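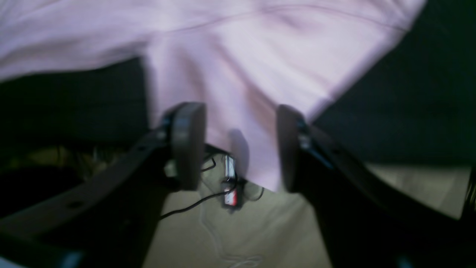
By the Laundry Columnist
Clelbridge Household Pages, February 2018

I have folded clothes for money and I have folded them for free, and I think most of the advice printed on the subject is wrong. It is wrong about what folding is for. The books and the videos treat a folded shirt as a thing to look at. A folded shirt is a thing to pick up, carry, put down and find again. If it can survive those four jobs it has been folded well enough, and you can go and do something else.

For six years I worked the service counter at the Pasetti laundry on the north side of Clelbridge. People dropped off bags and we gave them back clean and folded. The shop had a house method. Shirts were folded over a board, sleeves back, tail up, and every one came off the board the same width. Towels went in thirds and then in half. Pillowcases went in thirds the long way. New staff got a week to learn it. I was slow for most of that week and after it I was not.

Customers liked how the stacks looked. I know this because they said so at the counter. I also know what became of the stacks, because the same people came back the next week and talked. The bag went in the back seat of the car. It fell over at the first turn. The stack went up the stairs under one arm and then into a drawer that was already too full, and somebody pushed it shut with a knee. By the time anyone put the shirt on, the board had done nothing for it.

That is my first complaint. We put the effort in at the wrong end. A fold is only as good as the drawer it is going into, and most drawers are bad. They are too deep, so things go three layers down and never come up. They are too full, so every fold gets crushed by the next one. If you have an hour on a Sunday kind of afternoon to improve your laundry, spend it taking clothes out of the drawer for good. Do not spend it learning a new way to do sleeves.

My second complaint is about surfaces. Folding is a job for a table. People do it on the bed because the bed is right there and it is big. The bed is soft, and a soft surface gives way when you press a crease into the cloth, so the crease ends up half as sharp and you press again. You also bend down to it. A bed is below the height where most adults can work without leaning, and a full load takes long enough for the lower back to notice.

A table or a counter at hip height is better. A dark one is better still for pale clothes. White on white is hard to read. On a dark top you can see the whole outline of a shirt at once, where the sleeve has doubled under itself and which side is longer. At Pasetti we had white counters and I spent six years feeling for edges I could have been looking at. When I moved I bought a Lodo table secondhand, with a top painted nearly black, and my folding got faster the same day with no change in method at all. If you do not want a dark table, put a dark sheet or a plain dark blanket over the one you have. Pull it tight. 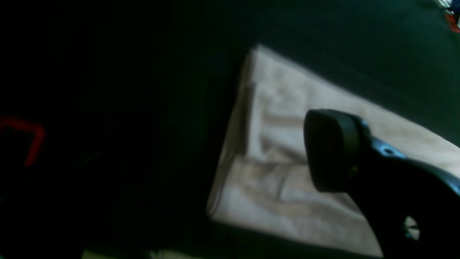
The third thing is small cloths. By these I mean napkins, washcloths, hand towels, dish towels and the odd squares that have no name. I do not think they should be folded with any care. I used to. I matched the corners and ran my hand down each one. A dish towel is going to be pulled out, used on a wet pot and thrown over the oven handle before supper is finished. Fold it once, fold it again, put it on the pile. If one corner sticks out past another, leave it. If there is a wrinkle across the middle, leave that too. It will still dry a plate.

There are people who disagree with me on this, and I have had letters. One reader told me that a neat linen shelf gives her a good feeling each time she opens the door. I believe her. If you get something from it, then it is time well spent and I have no argument. My argument is with the idea that the rest of us are falling short. I have been in houses where a woman apologized to me for the state of her towels. They were clean and they were on a shelf. I could not see what there was to apologize for.

Now to shirts, where I will allow that some method helps. A shirt has sleeves and a collar and an opening, and it does not want to lie flat. The mistake I see most is starting before it is laid out. People pick up a shirt by whatever part comes to hand, give it one shake and begin turning edges over. The sleeve is still bunched inside the body. The hem is rolled. Every fold after that locks the mess in, and when they reach the end they have a lump, and they take it apart and do it over.

Spread it first. Find the shoulders before you find anything else, because the shoulders tell you where the rest is. Hold one in each hand, lay the shirt down and draw it toward you. Smooth outward from the middle with flat hands. Then pull the sleeves straight. This takes a few seconds and it is most of the work. After that any fold will do. Sides in, bottom up, finished. I do not care if you do it in thirds or in quarters.

Do not smooth the shirt forever. I trained a young man at the counter who would go over the same front again and again, chasing a soft wrinkle from left to right and back. Cotton that has sat in the basket overnight has wrinkles that hands will not take out. You can iron it, or you can wear it as it is and let the warmth of your body do some of the job. Those are the choices. Petting it is not one of them.

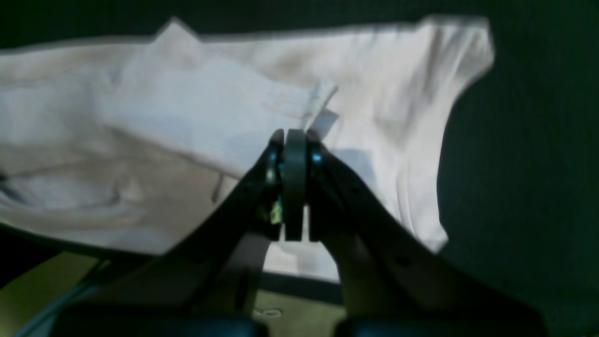
The light in the room matters too, and it gets left out of the books. Many laundry areas are in a basement or a back hall with one bulb. In poor light you miss stains, and a stain that goes through the dryer is much harder to get out. Folding is your last look at a garment before it is put away. It is the time to see that a button is hanging or a seam has started to open. I keep a lamp on the end of the table and a dish for loose buttons under it. I would give up every folding board in the world before I gave up the lamp.

Some readers will want to know about the boards themselves. Kowalczyk makes one with hinges, and I have used it. It does what it says. If you are folding thirty shirts for a shop shelf, where they all have to match, get a board. If you are folding six shirts for one person, the board has to be taken out, unfolded, used, folded and put away, and it needs a place to live. It is one more thing in the closet. I gave mine to my sister, and it is in her closet now.

I will say something about pace. The counter at Pasetti was busiest in April, when people washed the winter bedding and brought in everything else along with it. We were not allowed to fall behind. What I learned was to sort before folding. All the shirts, then all the towels, then the small things. Your hands get used to one motion and stop asking questions. At home most people work from the top of the basket down, a sock, a sheet, a shirt, a washcloth, and have to think each time. Sorting looks like an extra step - it saves more time than it costs.

Fitted sheets I leave out of this, as I have nothing useful to say. I roll mine up and put them in a pillowcase.

My view, then, is that we should fold less carefully and set up more carefully. Get a firm surface at the right height, dark if your clothes are light. Put a lamp on it. Sort the load. Lay the shirt out before you touch an edge. Let the dish towels be crooked. And take a third of what is in the drawer and give it to someone who needs it, which you can do this week, and for which you do not need to buy anything.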